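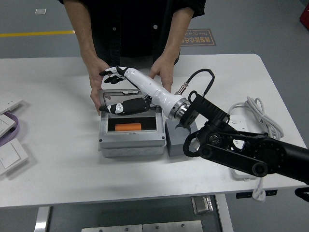
PRAMTON — Packaging firm Stilum will stop selling storage boxes on the strength of the word "universal," the company said in March, after its own checks found the claim hard to defend. A box either suits what goes in it or it doesn't. Take a gray box with a hinged lid standing upright at the back and a single orange cylinder lying on its side in the dark recess: it looks tidy on a white table, and it says very little about how the same box will do on a crowded shelf.

Stilum looked at 57 box designs from its own catalog and from its supplier, Paucar. Only 18 will keep their current descriptions. The rest will be relabeled with inside measurements and the lid's height when open, two figures that buyers have asked for and seldom received.

"We have all read that a box will change the way we work," said Ferdinand Koller, head of product at Stilum. "I have yet to meet one that did. I would like to know if the lid stays up while I use both hands."

Édgar Taipe, who runs the packing room, was cooler still. "New labels are fine — I'll believe in them when the returns pile gets smaller."

The company makes no promise that it will. Returns for poor fit reached 506 last year, against 350 the year before, and Stilum does not claim that wording alone explains the rise.

Relabeled boxes ship from the Pramton warehouse as old stock runs out. Prices are unchanged.

Press contact: Irfan Bugti, Stilum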